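Baskets as drawer organizers: what I measured, what I changed

I have been replacing the plastic trays in my hall cabinet with wicker, one shelf at a time, and the project has reached the point where it is worth writing down. The first shelf was a failure. The second one works. Most of the difference is in the choice of basket and in how it is prepared before anything goes into it, so that is what this post covers.

The cabinet is a Baleck, the two-door model with adjustable shelves. It holds the usual hall material: gloves, batteries, dog leads, light bulbs, shoe polish, spare keys, and a category of small hardware that has no other home. Before October all of this lived in clear plastic trays, which cracked at the corners whenever they were pulled out by one side. I wanted something that flexes a little.

Shape

Wicker comes in round, oval and rectangular. Round baskets look good on a table and waste a lot of a shelf. Ovals waste less but still leave four dead corners. A rectangular basket with rounded corners is the practical compromise, and it is easier on the knuckles than a square one when you reach past it.

Wall height matters more than floor area. My first set had tall, straight walls. They held more on paper, but I had to lift each basket out completely to see what was at the bottom, and after a week I had stopped doing it and was buying batteries I already owned. The current ones are low, with sides that slope gently outward. The slope costs some capacity at floor level. In exchange you can see everything from the front of the shelf, and you can slide a hand in without catching your sleeve.

Rim

The rim takes the load every time the basket is pulled. I look for a thick braided one that runs all the way around, corners included. On the cheap baskets from my first attempt, the rim was a single strip wrapped in thinner material, and the wrap began to unwind where my fingers went. A twisted rim has more material at the grip point and nothing to unwind.

Floor

A woven floor has gaps. People tend to forget this when they shop by photograph, as the floor is usually hidden under a rolled towel or some oranges. Set an empty basket on a light surface and look straight down. If you can see the surface through the weave, then screws, pins and coin cells need a liner or a different container. Gloves and leads do not care.
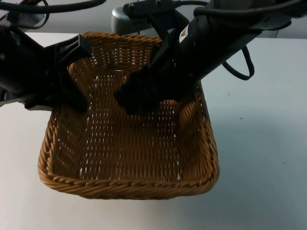 Liner

My first liner was cotton fabric, cut to the floor size with a hem. It slid. Every time I took out a bulb the fabric bunched toward the front and the small parts went under it. I tried sewing ties to the corners and looping them through the weave, which held, but then the liner could not be removed for shaking out without ten minutes of fiddling.

The second liner was felt, 2 mm thick, cut with ordinary scissors. Felt grips the weave well enough to stay where it is put. The procedure I ended up with is this:

1. Lay a sheet of newspaper in the basket and crease it along the line where the floor meets the walls.

2. Cut the paper along the crease and check it in the basket. Rounded corners are always rounder than you think, so expect to trim twice.

3. Transfer the outline to the felt and cut just inside the line. Too small is better than too large. An oversized liner rides up the slope and stays there.

4. Press it down with a flat hand, corners first.

The felt came from a shop called Espinoza, which sells it off the roll. Any craft felt would do. The adhesive-backed kind is a mistake, as it picks up every fiber that comes loose from the weave and you will never get it off again.

Cleaning before use

New wicker sheds. So does old wicker, less. There are short fibers, dust from the warehouse, and small dark bits that I assume are bark or broken strand ends. If you skip this step it all comes out later, on the shelf, among things you would like to keep clean.

I do the cleaning on a plain white surface for one reason: the debris is visible. On the oak table I could not tell whether a basket was finished. On white it is obvious within seconds.

The sequence is dry first, then damp. Turn the basket upside down and tap the floor with the heel of your hand, working from the middle outward. Turn it by a quarter and tap each wall. Then take a stiff brush - a clean paintbrush with the bristles cut short is fine - and brush along the strands, following their direction. Brushing across them pushes the dirt into the crevices and can lift a strand end.

Follow this with the vacuum cleaner on low power with the upholstery nozzle. Mine is a Dreduvex with a variable dial, and I leave the dial close to the bottom. Full suction will lift thin strands, and once a strand has lifted it catches on knitwear forever.

Damp cleaning is a barely wet microfiber cloth, wrung out until nothing drips. No soap on new baskets. On old ones, a small drop of dish liquid in a bowl of warm water. Leave the basket to dry on its side with air moving on both faces, away from the radiator. Cane that dries too quickly goes brittle, and you will hear it creak when you pull it.

Checking the wall up close

Before the liner goes in I inspect the outside of each wall at reading distance. This takes a minute per basket and has saved me from two bad ones. Things to look for:

Broken strands. Run a fingertip along the weave in both directions. A sound wall feels like ripples. A broken strand feels like a thorn.

Bulge. Handmade walls are seldom straight. A gentle outward curve in the middle of a side is normal, but it has to be included when you measure for the shelf. I measured at the corners on my first attempt and ended up with three baskets that would not go in side by side. Measure at the widest point and then add a finger's width.

Color in the crevices. The strands are lighter on top, where the light hits them, and darker amber-brown down between them. That contrast is part of the look. Gray or green down there is something else, and a basket with either goes back to the shop.

Loose debris along the edge. Specks collect on the table right where the wall meets it. Wipe the table, tap the wall again and see whether more appear. 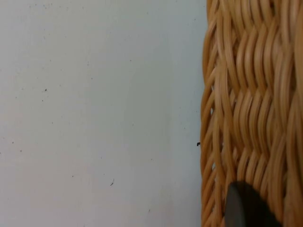 Finish

Mine have a slight gloss on the high points of the strands, and I have left it alone. I did test one of the old baskets with a water-based clear coat from Bemon, two thin layers. It reduced the shedding considerably. It also stiffened the walls, which removes the flex I wanted in the first place, and it collected in the crevices as small white beads that I had to pick out with a toothpick. For a bathroom I might accept this. For a dry hall cabinet there is no need.

Loading

Heavy things go in the middle of the floor and light things at the ends. With sloping walls, anything heavy placed near the side leans on it, and the wall slowly moves outward until the basket no longer fits its slot. Shoe polish tins are the worst offenders in my cabinet. They now sit in the center on their sides, between two rolled cloths.

I set a limit of 1,000 grams per basket and checked it on the kitchen scale. The limit is arbitrary. I picked it because that was the load at which the floor of one of the old baskets started to sag visibly when lifted by the rim at one end. The new ones would probably take more. I have not tried.

Batteries went into a lidded tin, and the tin went into the basket. The same for keys. Screws left the wicker system altogether and are back in a plastic box.

Current arrangement

Top shelf: bulbs, cloths, polish.
Middle shelf: gloves and scarves in season, leads, the torch.
Bottom shelf: still the old plastic trays, two of them cracked.

The shelf surface under the baskets is bare for now. Pulling a basket forward makes a dry scraping sound and leaves faint lines in the paint. I have a strip of the same felt cut for the middle shelf and will see whether the baskets slide on it or drag it along with them. If they drag it, the next thing to try is felt pads at the four corners underneath, sewn through the weave with waxed thread.

The bottom shelf is waiting on baskets of the right depth. It is about 80 mm shallower than the other two on account of a pipe at the back, and everything I have found so far sticks out past the door.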